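Oliwia Wieczorek has confirmed she will play the lead in Narach, the crime drama from writer and director Alvar Strand, and has begun sharing small pieces of news from the production with her followers.

The actress, best known for playing the younger sister in the hospital series Tokarz, posted on Thursday night that she had signed on for the film after a second reading with Strand in the autumn. "I said yes before I got to the last page," she wrote. "Then I read the last page and had to go for a walk." 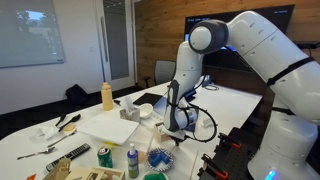
Wieczorek plays Peron, a court interpreter who starts leaving things out of her translations to protect a witness. Florencio Cabello has been cast as the judge, and Lamduan Kaewsai, who worked with Strand on his first feature, plays the witness. Petronella Tshabalala is producing.

The part is a change of direction for Wieczorek, who spent four years on Tokarz and left at the end of its last series. She has cut her hair short for the role and has been taking lessons with a working interpreter since the new year. She told fans she now finds it hard to listen to the radio without repeating it under her breath.

Strand wrote the script over two winters. The first draft ran to 138 pages and had a subplot about the interpreter's brother, which has since gone. "It was a good subplot, but it belonged to another film," he said. Most of the story takes place in the courtroom and the corridor outside it, with one long section set at a lake in summer.

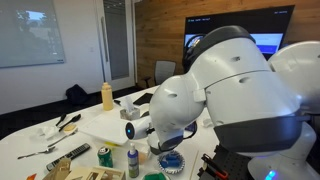
Filming starts in April and is due to last 11 weeks. The courtroom set is being built now, and Tshabalala said the lake scenes would be left until the end of the shoot to give the weather a chance. Rehearsals come first, and Strand likes to hold them in plain rooms well away from the set. An office with a big screen on the wall and a white door with a frosted glass panel would suit him perfectly well, and Cabello joked that he had given his best performances in rooms of that kind.

Extras are also needed for the public gallery. The production put out an open call last week and had 3501 replies by Tuesday, of which 480 will be asked to come in. No acting experience is required, but those chosen must be able to sit still for long periods and must not change their hair between filming days.
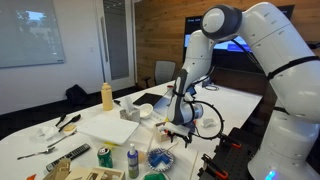

White robot arm over a long table of household objects.

Wieczorek also hinted at who is writing the music. She shared a few seconds of a piano recording with the single word "Zosis", the name of the trio behind the score for Strand's first film. Tshabalala would not be drawn on it, saying only that an announcement would come once contracts were signed.

A release date has not been set.

Posted 24 Feb 2023 | Contact the newsdesk | © All rights reserved | Back to top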